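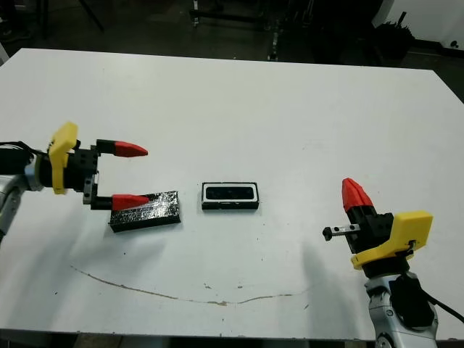

4. Sorting of Dark and Mixed-Material Packaging

4.1 Survey responses

The household survey in Plimcombe returned 1229 usable forms. Each form asked the person who usually takes out the trash to say where they would put a set of common packaging items: the recycling bin, the trash, or a drop-off point. A fourth box allowed for "not sure." Respondents were told to answer according to what they do at home, even if they believed the town's rules said something else.

Clear bottles and cardboard gave little trouble. Dark plastic trays and foil-like wraps did. People who recycled almost everything else were split on these two groups, and many wrote notes in the margin. The most common note was a question about whether a wrap that looks like metal should go in with cans. Several people described a crumple test, in which a wrap that springs back open is treated as plastic and one that stays crushed is treated as foil. The test works fairly well for snack bags. It works less well for laminated wraps, and the town leaflet does not mention it.
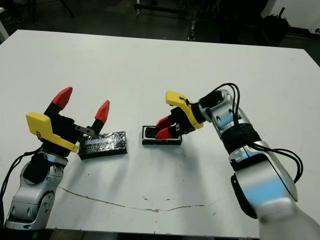

Color mattered more than we had expected from the pilot in Enden. Respondents often treated black as a sign that an item could not be recycled, whatever it was made of. This belief has some basis. Optical sorters at many plants have trouble reading plastics colored with carbon black, and some local programs exclude them for that reason. In Plimcombe, however, black trays have been accepted since the sorting contract was changed, and the leaflet sent out in July said so on its second page. Few respondents mentioned the leaflet at all.

4.2 Follow-up interviews

We then held 23 interviews in people's kitchens. Llanos and Foulkes carried out the interviews, and Goicoechea coded the transcripts. Each visit began with the person showing us where packaging is kept before it goes out – most often under the sink or beside the back door.

Space came up early in nearly every interview. Trays that stack were kept longer and were more likely to be rinsed. Wraps were usually thrown out at the moment of opening, often while cooking, and the decision was made quickly. One woman said she followed the rules "when my hands are clean."

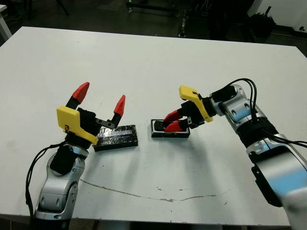

Figure 3. A black block in silvery foil-like wrap and a small black tray on a white tabletop.

Material and color are therefore reported separately in the tables that follow. Items that combine a tray with a wrap were coded twice, once for each part, and the respondent's first answer was used where the two disagreed.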